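Pillowcase season

I've changed my mind about pillowcases! For years I thought of them as the boring part of the bedding, the thing you wrestle on at ten at night when you've already run out of patience with the fitted sheet. Then last December I finally emptied the linen closet (all of it, even the top shelf with the guest stuff) and I haven't shut up about bedding since.

It started with a smell. Not a terrible one, just that flat, closed-up smell that fabric gets when it's been folded too long under something heavy. I pulled out one pillow to sniff it, then another, and before lunch I had everything in heaps on the hallway floor and was sorting it by where it lives: our bed, the guest bed, the couch, and "no idea." The no idea pile was the biggest by far.

The gray fuzzy things got their own heap. I love anything fleecy. I will buy it in any form, and once it's home I never want to wash it because I'm scared it'll come out of the dryer stiff and sad.

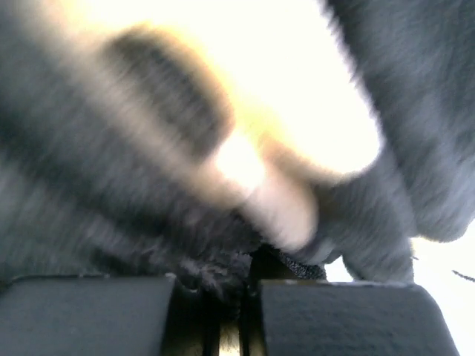 Cold water, low spin, and half the detergent you think you need. That's what I've landed on for fleece after a few tries. I skip the fabric softener completely, and then I hang it over the shower rail overnight and give it 60 minutes in the dryer on no heat in the morning with a couple of clean tennis balls. It comes out so fluffy! I also shake it hard before it goes in, outside if the weather's decent, and you wouldn't believe the lint. Do the fleece on its own, please. I put a black T-shirt in with it one time and that T-shirt is now a cleaning rag.

White bedding was the next job, and I'd been dreading it. Sheets and duvet covers are heavy when they're wet and there's never enough table to fold them on. I used to pick one up by the middle and just sort of stuff it on the shelf. Now I go looking for a seam first, follow it with my hand to a corner, and hold on to that corner for dear life while I find the next one. With a duvet cover I turn it inside out, reach in for the far corners, grab the duvet through the fabric and flip the whole thing over. Plenty of you know this one already, but I only learned it last year and I still feel like a magician when it works.

While I had the whites out I went over them by the window looking for marks. If a spot brushes off, fine. If it doesn't, it gets a dab of dish soap and a wait before the wash. Frayed edges go in the mending basket, where I promise I will get to them by spring.
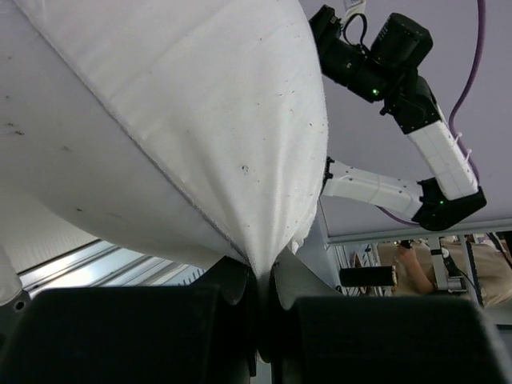 Ladan Amini wrote to me after my last laundry post to say she's given up folding sheets altogether. She rolls each set up and pushes it inside one of its own pillowcases, so she can grab one bundle in the dark and have the whole bed. "It isn't pretty," she wrote, "but I haven't hunted for a matching case in years."

I tried it the same evening and I'm completely sold. My only change is that I leave one spare case per bed outside the bundle, because pillowcases need changing more often than sheets do, at least in this house (Farzad naps with wet hair, I've stopped arguing).

Now for my favorite part, which is mixing patterns with plain. Everything we owned used to be white on white, and it looked clean but a bit like a clinic. A black case with beige and tan flowers and leaves on it, next to a big plain white pillow, makes me happy every time I walk past. Dark cases hide a lot too, and they go on the small pillows, the ones that get dragged to the couch and sat on. 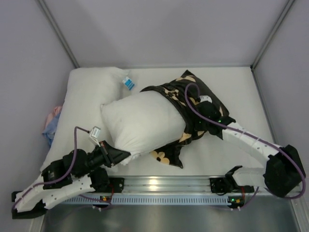
Small pillows have a trick of their own. If the case is roomy, don't push the pillow in from the end, you'll be chasing the corners forever. Fold it lengthwise like a taco, slide it in as far as it'll go, let go, and then reach in and tug each corner into place. Give it one good smack on either side. For a big pillow I stand it on the bed and pull the case down over it like a sweater, with the care label going in first so it doesn't scratch anyone's cheek.

I've also come around to plain 200 thread count cotton for everyday cases. I used to buy the silky ones with the huge numbers on the package and they just slid off in the night. The plain stuff feels crisp, dries fast on the rack and gets better with every wash.

The linen closet now has three shelves I can see the back of, and the no idea pile is down to one shopping bag. Next up is the towels. If you have a good way of storing bath mats, please tell me, mine are currently living on top of the washer and they fall down behind it every time it spins.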